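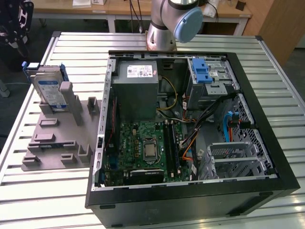 A reader in Clemley wrote in after my last post to ask why anyone would spend money on an arm before they had a budget for the stuff around it, and whether I had a number in mind or was just shopping. Fair! I was mostly shopping. So I've spent the past two weeks doing the boring part properly, with a spreadsheet and a lot of coffee, and I figured I'd put it all down while it's fresh.

Quick catch-up for anyone new. We take in old office towers in Ustthorpe, strip them, test what's worth testing and sell the good parts on. The plan is to have a robot handle some of the stripping, starting with hard drives, because every tower has at least one and a drive in a caddy is a nice, predictable shape. Memory comes after that. Processors I'm leaving alone for now. Once the cooler is off you've got the chip sitting there in its bracket, and I've bent enough pins with my own fingers to be nervous about handing that job to anything else.

OK, so the budget. My first version had one big line in it that said "robot" and one tiny line that said "other." Please don't do this. By the time I'd finished the second version, "other" had turned into a whole page. Table, mounting plate, gripper, gripper fingers, cables, a spare set of cables, a stop button you can reach from both sides, a place for the controller to live, somebody's time to wire it all up. I had 500 dollars down for fixtures and thought I was being generous.

Fixtures are where I got it most wrong, so let me go on about them for a minute. If the arm pulls a drive out, the drive has to go somewhere, and it has to go there the same way every time. A gray printed tray with posts and slots doesn't look like much, and the plastic costs next to nothing. What costs is the redesigning! You print one, the slot's a hair too tight, you print another, the post is in the way of the wrist, you print another. I now carry a line for five rounds of every fixture, and I count my evenings as money too, which I never used to do and which made the total jump in a way I didn't enjoy.

Then there's the table. I almost skipped the slatted aluminum kind and went with a workbench we already had – it's heavy, it's flat, it was free. But you can't bolt things to it and move them a little and bolt them again, and moving things a little is going to be most of my life this spring. The slatted top stays in the budget. I cut the fancy storage drawers to make up for it and I don't miss them.

I got quotes from two places. Bislow does the whole package, arm and gripper and table and a couple of days of setup, and they were nice about my questions, including the dumb ones. Theodorakopoulos only wanted to sell me the arm and leave the rest to me. The second quote looked a lot cheaper until I added back everything it left out, and then they were close enough that I stopped caring about the difference and started reading the service terms instead. Read those! One of them charged for shipping both ways on a repair and the other didn't, and that's not the kind of thing that shows up on the front page of a quote.

For the payback side I used our own log. We did 369 towers last year, nearly all of them desktops. That's not a huge number, and if I'm only counting drives, the arm doesn't pay for itself anytime soon. It starts to look better if we can take on the bigger lots we've been turning down, the ones where a company wants a whole floor cleared out and every drive accounted for. I kept those lots in a separate column so I'm not fooling myself with work we don't have yet.

Things I still don't have a good number for: power (I keep guessing and then guessing again), extra gripper fingers for caddies that don't match the usual blue ones, and what we do about cases where the cables run right across the drive bay. A person just shoves them aside. I may end up budgeting for a person to do exactly that before the tower goes on the table, and I'm fine with it.

Where I've landed, as of February 19, 2020, is that we order the table and the fixture material now, keep fiddling with the layout, and hold off signing for anything bigger until May. By then I should know if one of those larger lots is coming through. If it isn't, I'd like to look at leasing, which Bislow mentioned once in passing and then never put in writing. I need to email them about that. Also about the gripper warranty, and whether the setup days can be split up.

If you've bought one of these for a small shop, tell me what your "other" line ended up being. I'd love to see someone else's ugly spreadsheet.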